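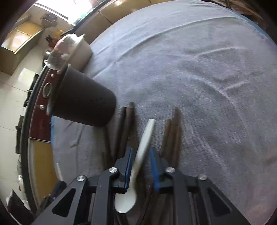 About Linmont

Hi! I write most of the planning code at Linmont, so I got the job of writing this page too. We're a small software shop and we make tools for people who want robots to handle ordinary household stuff: spoons, chopsticks, anything thin and awkward that somebody left on a bed sheet.

What we make

Our main product is Pellen, a grasp planner. You give it a camera view and it gives you back a ranked list of places to close the fingers, plus a path to get there. Long skinny things are my favorite problem (and my biggest headache). A spoon handle is only a few pixels wide from some angles, and creases in cloth can look an awful lot like edges. When a few chopsticks cross each other, Pellen has to decide which one is on top before it plans anything at all.

Then there's Asten, which is the boring one, and I love it. It's a viewer and labeling tool for wrist camera recordings. You scrub through a clip, mark where the fingers closed, and send the result straight to training. Version one was a pile of scripts on my laptop!

How we work

We keep a test set called Grewal with 1645 short clips in it, and every change to the planner gets run against the whole thing overnight. Of those, 139 are what we call the mean ones: clutter, shadows, see-through plastic, fabric that bunches up. If a change helps the easy clips and hurts the mean ones, it goes back to whoever wrote it (often me).

Want to try it?

Pellen and Asten both run on a normal desktop with a decent graphics card. Send us a note through the contact form and tell us what you're trying to pick up. We read all of them, and weird objects go to the top of the pile.

Page last updated 2021-07-30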